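Netard Forums > Workspaces > Desks and Surfaces

Smudges on white L-shaped desktop, matte or satin film?

pelmet_k
Posts: 721

I have a white L-shaped desk, long section plus a corner section, rounded corners, painted steel legs with flat foot bars. The top picks up gray marks along the front edge and at the inside of the corner. Dish soap takes off most of it. What stays behind is a faint haze that shows at a low angle, mainly in the morning.

The manual (Stüber, two pages on the surface, the rest on assembly) says damp cloth only. I would like to know if anyone has used a stronger cleaner on a white top without changing the sheen. Second question is whether a clear film makes sense on the long section.

oxbow30
Posts: 3860

Separate the two problems first. Gray marks are usually metal transfer or rubber. Haze is usually residue from the cleaner.

Test for haze: warm water, white microfiber, no soap, two passes, then a dry cloth. If the haze gets weaker, it was soap film and you need less soap. If it stays the same, the surface has been abraded and no cleaner will fix it.

For the gray marks, isopropyl on a cotton pad, on the underside first. Let it flash off and compare the sheen with a flashlight held flat to the surface.

tamarack_lane
Posts: 200

Disagree on isopropyl as the first step. On melamine it is fine. On a lacquered top it can soften the finish, and the OP has not said which one he has. Rounded corners with no visible edge band make me suspect lacquer.

Melamine sponge is out for either. It is an abrasive. It removes the mark and leaves a polished spot on matte, or a dull spot on gloss.

oxbow30
Posts: 3860

That is why I said underside first.

tamarack_lane
Posts: 200

The underside is often a different finish from the top. Balancing sheet on the bottom, lacquer on the face. The test tells you nothing in that case. Use the back edge, where it meets the wall.

pelmet_k
Posts: 721

Checked. There is an edge band, very thin, same white, with a seam at the back of the corner section. So melamine or a laminate of some kind. The underside does look duller than the top.

Did the warm water test. Haze is weaker, so soap film for at least part of it. The gray marks did not move.

grout_line
Posts: 30

I had the Arimska corner desk in white for three years. The marks at the front edge came from a watch band. The ones at the inside corner came from laptop feet. A desk mat ended the second kind. Nothing ended the first kind except taking the watch off.

On film: don't. I put Famer matte film on the long section. It lay flat for one winter, then lifted at the rounded corners, where you have to make relief cuts. Dirt got under the cuts and looked worse than the original marks.

oxbow30
Posts: 3860

Film works if you stop it short of the radius. Leave a margin of bare top all the way around and round the corners of the film itself. Mine has been down since February with no lift.

grout_line
Posts: 30

Then the front edge is unprotected, and the front edge is where he has the marks.

oxbow30
Posts: 3860

Fair. It protects the field and not the edge.

pelmet_k
Posts: 721

No film, then. Isopropyl on the back edge had no effect on the sheen, so I did the front edge in short sections. Most of the gray is gone. A few faint marks remain and I can live with those. Drinks stay capped and go on the far corner from now on, off the long section. Current state of the room, desk on the left:
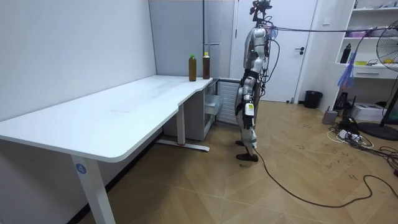
tamarack_lane: Keep tea off the seam at the back of the corner section. A capped bottle still drips down the side after you pour, and a ring on melamine wipes off, but liquid that gets under the edge band swells the core and that part is permanent. If you want insurance, run a thin bead of clear silicone along the seam and wipe it flush. For routine cleaning I would stay with plain water and a dry cloth, and save the isopropyl for marks that survive it.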